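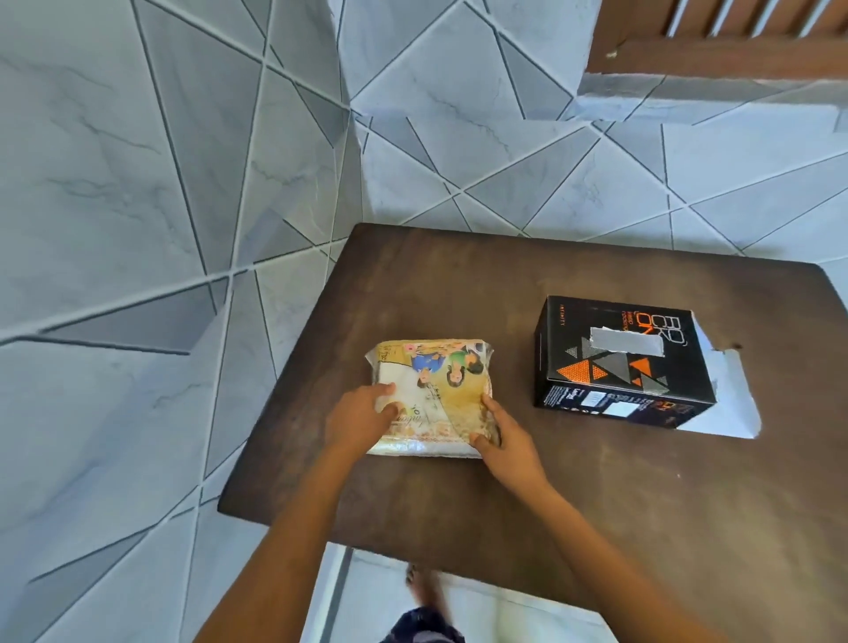 A plastic-wrapped package on a dark brown tabletop.

Reserve figures are a poor guide to energy supply, and the debate over the Viltden gas field shows why. The operator reports 565 billion cubic feet recoverable. Divided by current demand in the region, that gives a long and comfortable number of years. The division is correct. The conclusion drawn from it is wrong.

A field does not deliver gas at the rate people want it. It delivers at a rate set by pressure, rock and the number of wells. Viltden peaked at 300 million cubic feet a day and has declined ever since, even with 4 new wells drilled on the north side. Much of the remaining gas will come out slowly, over decades, at flows too small to run the Sikstead power plant.

Nayara Fagundes has argued that higher prices will fix this. Prices do bring in more drilling. They also raise the share of output spent on compression, which at Viltden has tripled. Energy used to lift gas cannot be sold, and the reserve figure ignores it.

Sepehr Asadi makes a better objection: imports can cover the gap. They can, if the terminal is built and someone else has gas to spare. Both are assumptions, and the regional plan states neither.

I would ask for one change. Every published reserve figure should come with a yearly production forecast, net of the energy used on site. The operator already has the data. The September review is a reasonable place to start.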